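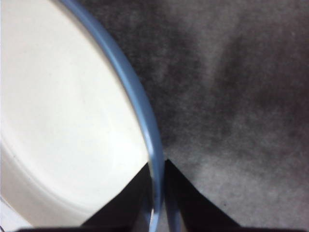

White dish with a blue rim.

Blue-rimmed dishes wanted as Brarnbridge kitchen share prepares for winter

Brarnbridge, Jun 27, 2024

Lunden Kitchen Share is asking households in Brarnbridge and Pistthorpe to look through their cupboards for white dishes with a blue rim. Pie dishes, bakers, plates and bowls are all welcome, as long as they are free of chips and cracks.

The appeal opens today and runs until the end of August. Dishes can be handed in at the Lunden shop on Gatchalian Street during normal opening hours. Donors with a large set can ring the shop to arrange collection.

Lunden Kitchen Share lends cooking and serving ware to people who need it for a short time. Borrowers include families hosting a christening or a funeral tea, clubs holding a supper, and people who have just moved into a first home. The store currently holds 673 pieces. It made 3000 loans last year, counting each piece every time it went out.

White with a blue rim is the pattern borrowers ask for most. Pieces from different makers and different decades sit well together on a table, and shades of blue do not have to match. At present the shop can lay a table for 55 people in the pattern. The wedding and Christmas bookings already taken for this winter include one meal for 77.

Mylene Pascual, who manages the store, said: "People ring up and say they want the blue and white, and we have to tell them it is out. A lot of houses round here have one or two of these dishes at the back of a shelf. One is fine. It doesn't need to be part of a set, and it doesn't need to have been kept for best."

Each piece handed in will be washed, checked under a lamp and given a small number on the base before it goes on the shelves. Dishes that cannot be lent because of damage to the glaze will be offered to gardeners as plant saucers. Donors who would like theirs back in that case should leave a name and telephone number when they drop it off.

The shop asks that dishes are wrapped singly in newspaper or a tea towel and packed on their edges in a strong box. Lids should be wrapped separately and marked if they belong to a particular dish. Glass, cutlery and electrical items cannot be taken during the appeal.

Borrowing in the blue and white pattern will reopen in November. Loans last up to seven days. There is no charge for residents of Brarnbridge and Pistthorpe, though a refundable deposit is taken on orders of more than 55 pieces. Breakages should be reported when the box comes back.

Bookings for other tableware are not affected and can be made at the counter as usual.

Ends

Notes to editors

Lunden Kitchen Share is based in Brarnbridge and also serves Pistthorpe.

Mylene Pascual is available for interview. Requests should be made through the Lunden shop on Gatchalian Street.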